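Cuaderno del taller, 24 de febrero de 2012

Cintas de Trurnodis, sigo. Lo de ayer con la cara B de la maqueta no vale, repetir entero. El azimut estaba a ojo y se nota en los platos, suenan como debajo de una manta. Reajustado esta mañana con el destornillador pequeño (el del mango rojo, devolvedlo a su sitio por favor) y ya abre arriba. Retoqué escuchando en mono hasta que dejó de bailar el charles.

Pletina: la buena. La otra sigue arrastrando al final de la cinta, no usar para nada de Kuker hasta que se cambie la correa. Usman dice que la tiene pedida.

Cara A pasada. Intro, el tema largo, el freestyle con la radio de fondo. En el freestyle Gavin Semple se equivoca en el segundo verso, se ríe y vuelve a entrar ocho compases mas tarde. Blair quiere cortar la risa, yo no. En el sello dicen que es lo único que la gente va a comentar del disco y que se deja. Pues se deja, pero entonces hay que limpiar el clic que tiene justo antes, que a volumen alto da un susto tremendo.

Zumbido de red en todo el freestyle. Filtro estrecho en 50 y en 100, más arriba no toco porque se come el bajo. Hay además un pitido fijo cerca de 2000 Hz, flojito, que solo aparece cuando se calla la voz. ¿Televisor? No cuadra la frecuencia. Puede ser la propia mesa del sitio donde grabaron. Preguntar a Semple si se acuerda de la mesa. No se va a acordar. 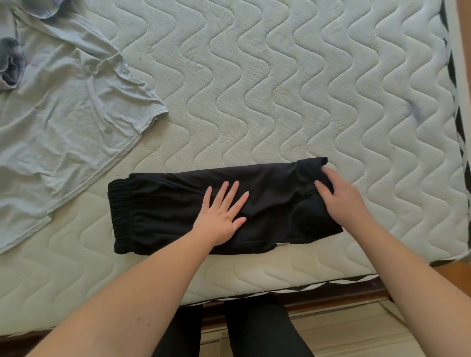 Segundo problema, la velocidad. El tema largo va casi un cuarto de tono alto comparado con la versión del directo. Annag jura que en el directo afinaban más bajo y que la maqueta está bien. He puesto las dos a la vez y con la voz de Rungnapa Wannasri se nota enseguida cuál es la falsa: en la maqueta parece que tiene catorce años. Así que bajo la maqueta. Si Annag quiere discutirlo que venga con los cascos puestos.

Ojo, bajar ANTES de quitar el zumbido, no después, que si no el filtro cae donde no toca. Yo lo hice al revés la primera vez y perdí una hora larga. Orden bueno:
azimut
captura plana, sin reducción de ruido
velocidad
zumbido
clics a mano
y ya luego lo demás

La reducción de ruido de la pletina, quitada siempre. En la etiqueta pone que está grabada con ella pero no me lo creo, con ella puesta respira todo el rato.

Sobre lo del estribillo perdido. Salió en una entrevista que hubo una primera versión con otro estribillo, cantado por Wannasri sola, y ahora en los foros de Trurnodis no se habla de otra cosa. He buscado en la cinta 5 y en la que viene sin etiqueta. En la 5 no está. En la otra hay algo, muy al final, después de un silencio larguísimo: media vuelta de una melodía sin batería y alguien que dice "para, para". La voz parece la suya, no lo juraría. Guardado aparte como 3.432_resto, el número es el de la referencia de Sastell, no cambiarlo aunque quede feo. No lo mandéis a nadie todavia. Sobre todo no a Kuker, que lo cuelgan esa misma tarde con un titular.

Blair propone usarlo como pista oculta. A mí me gusta la idea pero dura muy poco y corta de golpe - habría que dejar el silencio de antes tal cual, con su soplido, y que entre solo. Probar con el soplido natural y probar con fundido. El fundido ya sé que lo voy a odiar. 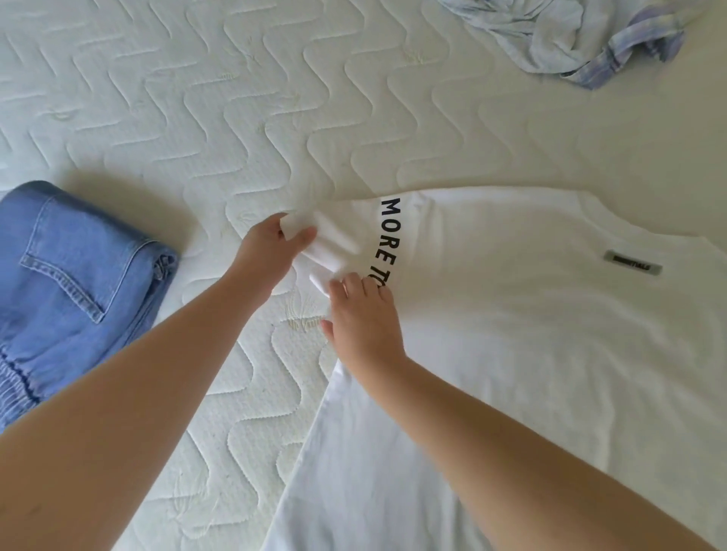

Manos en la manga de la camiseta blanca.

Tirada: siguen diciendo 300 copias en vinilo y descarga aparte. Para el vinilo hay que vigilar las eses de la cara A, la voz de Semple escupe muchísimo en el tema largo. De-esser suave solo en los versos. En el estribillo no, que apaga a Wannasri. Y los graves por debajo de la caja, a mono, que en la maqueta el bombo viene torcido a la izquierda y la aguja no perdona.

Orden de temas, versión de hoy (mañana será otra): intro, tema largo, freestyle, instrumental / directo, versión lenta, el resto si se aprueba. Annag quiere el directo abriendo la cara B porque se oye al público gritar el nombre del barrio. Vale, de acuerdo.

Pendiente:
- repetir cara B, entera, con el azimut nuevo
- clic del freestyle
- escuchar el resto con Usman, él trabajó con ella en directo y conoce la voz
- pedir los créditos por escrito, en la carátula vieja el scratch está sin firmar y luego vienen los líos
- copia de seguridad en el disco de Sutherland, que el del taller está a reventar
- fecha: en mayo tiene que estar en fábrica, o sea que el máster bastante antes

La cinta sin etiqueta se queda en la caja gris, rebobinada al principio. Hay un empalme hecho con celo normal a mitad de la cara A, pasarlo despacio o mejor rehacerlo antes de volver a ponerla. Me he quedado sin cinta de empalmar, compro yo.

Sigo con la cara B después de comer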